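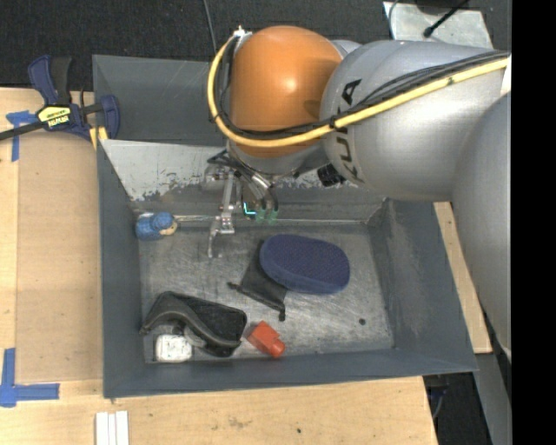 WORK LIFE

Home Archive Work Life Letters Subscribe

Bring back the proper lunch

By Wulan Manurung

I ate lunch over my keyboard for most of last year. Usually it was crackers and whatever cheese had survived the week, and I'd answer email with one hand and brush crumbs out of the space bar with the other. I told myself I was saving time. Then in August I went to stay with my cousin for a few days and watched her whole office get up at noon and leave the building as if there had been a fire drill, and I got so jealous I couldn't stop talking about it on the train home.

So I've been trying it. A real lunch, away from the desk, 40 minutes, phone in the coat pocket. It has gone better than I expected and also worse, and a few of you asked for details after I mentioned it last time, so I'll give you all of them (sorry in advance to anybody who came for the book list, it's further down).

The first week was awkward. I didn't know where to go! The break room where I work has one window and a microwave that sounds like a bus pulling away, and people tend to stand in there looking at the floor until their soup is done. I sat down with my container of rice and egg and felt like I'd turned up too early to a party. On the second day A-yeong Min from accounts came in, asked if I was waiting for someone, and when I said no she went and got her sandwich and sat down too. We talked about her upstairs neighbor's piano for the full 40 minutes. I still think about that piano.

By Thursday there were a few of us, and we ran into the food problem. Eating at your desk hides how sad your lunch is. Put the same lunch on a table next to somebody's lentils with fried onions and you start making an effort. Sawsan Matar has been generous with the lentils recipe, and it's easy enough for a Sunday night: brown lentils, rice, a lot of onions cooked far longer than you think they need, salt, cumin. She says lemon at the end, her brother Bilal says yogurt, and I've had it both ways and would be happy with either. It's good cold, too, so you can skip the line for the microwave.

What I cook now is mostly one big pot of something on Sunday and then a jar of something sharp to wake it up by Wednesday. Pickled cabbage, green olives, that sort of thing. I keep a spoon and a cloth napkin in my drawer. The napkin sounds fussy, I know, but it changes the mood of the thing – you spread it out and you've set a table.

Now the worse part. Meetings creep. Someone will put a call at 12:30 because the calendar looks free, and the first few times I just took it and ate at three o'clock in a bad temper. I've started blocking the time with the word "lunch" and no apology. One person has complained. I moved it by 10 minutes for him and felt very grown up.

I also don't manage every day. There was a stretch of 4 days recently when everything was due at once and I was right back to the crackers. I felt lousy by late afternoon, had a headache twice, and snapped at a printer. I'm not going to claim that lunch cures headaches, but I did notice.

Several of you wrote in with your own arrangements. Leen Azar eats in her parked car with the radio on and says it's the best part of her shift, and I won't hear a word against it. Another reader takes her lunch at half past ten in the morning and then walks at noon while everybody else is eating, so she gets the sidewalks to herself. I'd be starving by two, but the walk does sound lovely.

If you have a lunch that travels well and doesn't smell up a small room, please send it to me. I'm especially short on things to do with chickpeas. I'll print the ones I've tried next month, with notes on how they held up in a bag on a crowded train.

413 shares 10 comments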